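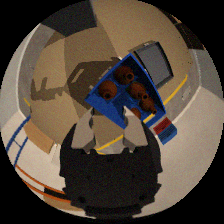 *Blue bin, yellow stripe.*

So I've been learning to bake bread again, and by "again" I mean for the third time, because the first two times I quit somewhere between the sticky hands and the brick. My last serious try was in May and it ended with a loaf I could have used to hold the back door open. I sulked for a while and bought my bread at Stollano like a normal person (their seeded rolls are so good, I'm not even mad).

Then it got cold, the kitchen got drafty, and I wanted the oven on. That was the whole motivation. I wish I had a nicer story!

I dug the old jar out of the cupboard, threw away what was in it, washed it twice and started a new starter from plain whole wheat flour and tap water. The first few days were the usual roller coaster – a huge burst of bubbles on day two, me running around the apartment feeling like a genius, then nothing at all for days. I'd forgotten about that part. Last time I dumped it right there and started over. This time I just kept feeding it, one spoonful of old stuff, some flour, some water, stir, lid on loosely, go to work. By the end of the second week it was doubling, and it smelled like yogurt and apples instead of old socks.

The thing I changed the most is the water. All the recipes I used to follow were written by people who love a very wet dough, and they have the hands for it, and I do not. I went down and down until I had something I could actually shape without swearing. My loaves don't have those giant shiny holes in them now, but you know what? Butter falls through giant holes. I want a slice that can hold up an egg.

I also stopped believing the clock. Every recipe says four hours for the first rise, and my kitchen in November laughs at four hours. One night I gave up and went to bed with the bowl on the counter, fully expecting soup, and in the morning it was puffy and jiggly and perfect. Since then I mix after dinner and shape before breakfast, and the dough spends the day in the fridge while I'm out. It fits around my life so much better than those Saturday schedules where you have to fold something every half hour and can't even go to the store.

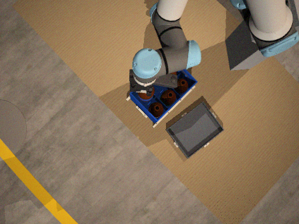 Flour is where I've gotten a little silly. I used to buy whatever was on sale, and then a friend gave me a bag of Nasovetti bread flour and now I'm spoiled. The dough feels stretchier and the crust browns more evenly, or maybe I just believe it does after paying that much. I mix it half and half with the cheap stuff to feel better about it. A little rye goes in too, maybe two spoonfuls, mostly for the smell.

My baking pot is a Favow, secondhand, with a chip on the rim and a lid that weighs as much as a small dog. I preheat it for 44 minutes. Why 44? I set the timer wrong once, the bread was great, and I'm superstitious. Lid on for the first half of the bake, lid off for the rest, and I take it a shade darker than I think I should. Pale bread was my biggest mistake back in the spring, I think, even more than the weak starter. It looked done and then it was gummy all the way down the middle.

I've made 17 loaves so far this fall. I know because I write each one on the inside of the cupboard door in pencil (sorry, landlord). Two were bad, and one was so good that I ate almost half of it standing up, with salt and too much butter, and then wasn't hungry for dinner.

Next I want to try one with roasted garlic, and one with the sesame paste they sell at Quách, swirled through like a cinnamon loaf. I'm a bit scared the oil will make it heavy. If any of you have done it, please tell me when you add it – during the folds, or right at the end when you shape? I've read both and the two camps seem very sure of themselves.

Also, if you want some starter and you live close by, bring a jar with a lid. I feed it in the evenings and there's always extra, and I can only eat so many pancakes.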